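Clarisham Stone Countertops: Care and Ordering FAQ

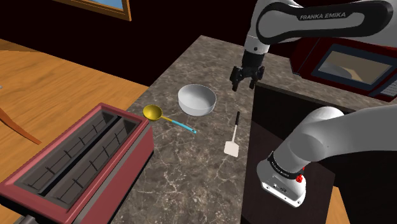 Gray-brown marble with pale white veining.

Which finishes are available?
Polished and honed. Polished is the default on all marble orders. Honed adds 3 working days to fabrication. The Diva range is sold honed only.

Is marble suitable for a kitchen?
Yes, with limits. Marble is mostly calcium carbonate and reacts with acids. Lemon juice, vinegar, wine and tomato leave dull marks known as etching. Sealer slows staining but does not prevent etching. Customers who want an acid-resistant surface should look at the Ukach granite range.

How often should the surface be sealed?
We seal every slab before delivery. Reseal once a year, or sooner if a few drops of water left for ten minutes darken the stone. Use a penetrating sealer. Topical coatings void the surface warranty.

What can I clean it with?
Warm water and a pH-neutral cleaner, applied with a soft cloth. Do not use bleach, bathroom descaler, cream cleanser or scouring pads.

Can I put hot pans on it?
Use a trivet. Sudden heat can open hairline cracks, most often near sink and stove cutouts.

How much overhang can go unsupported?
Up to 10 inches on 3 cm slabs and 6 inches on 2 cm slabs. Anything deeper needs brackets or a steel plate, quoted separately.

Will my slab match the sample?
Background color and veining vary between blocks. Samples show the general type only. You can reserve a specific slab at the Ivanov Road yard, open from 8 a.m. to 4 p.m.

Where will the seams be?
Seam positions are marked on the template drawing, which you sign before cutting. Changes after signing are charged as new work.

What is the minimum order?
$689 before tax, including template and edge polishing. Delivery is free on orders over $400 above the minimum.

Are you open all year?
The yard closes for the first two weeks of January. Online orders placed then are processed when it reopens.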